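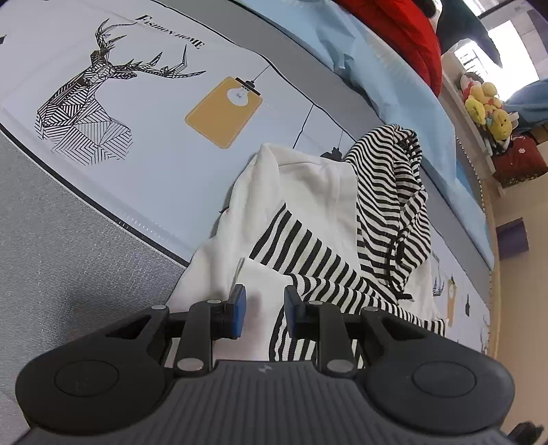

zillwood-care-labels

Text of garment care labels, typed up by hand, one row per label. Started as a spreadsheet for a secondhand shop, got out of hand. Version 4. Ask before relying on it for anything serious.

What's in it

1423 rows, one CSV, UTF-8. Mostly shirts, sweaters, baby stuff, some bedding. Labels in English and Spanish, a few in Portuguese. No label scans included, too big for the repo.

Columns

id – number, not continuous, deleted rows leave gaps
garment – free text, lower case, sorry
fiber – as printed, so "cotton 60 polyester 40" and "60% cotton/40% poly" both show up
wash, bleach, dry, iron, dryclean – one code each, see codes.txt
raw – full label text, line breaks swapped for a pipe
source – jovolia, nunez or zillwood
note – anything odd

Blank means the label didn't say. "x" means it was there but too faded to read. Please don't merge the two, I did that in version 2 and it took all October to undo.

Sources

Jovolia – returns bin, mostly new items with sharp labels
Núñez – a family closet clear-out, oldest labels, lots of x
Zillwood – the shop itself, everything else

The accent gets dropped in the source column becuase the old import script choked on it. Might fix.

Known problems

41 rows have a wash temp but no unit. Left as is. 30 is clearly Celsius, but a couple could go either way.
Tumble dry symbols with one dot vs two – worn labels are a guess, check the note column.
"Wash dark colors seperately" is in raw only, never got its own code.
Wool blends: hand wash and machine wool cycle were the same code until version 3. Older rows only partly rechecked.
Bedding sizes are all over the place, ignore them.

Getting it

Zip is on the shared Drivo folder, same name as this repo. Opens fine in any spreadsheet. If yours stops at 2000 characters per cell, the long raw entries will get clipped – use a text editor.

Fixes

Send the id and what the label says, word for word. Don't send a cleaned up version. Casimiro Villanueva does the merges, usually in the evening.

To do

split fiber into parts
Portuguese codes
redo the Núñez coats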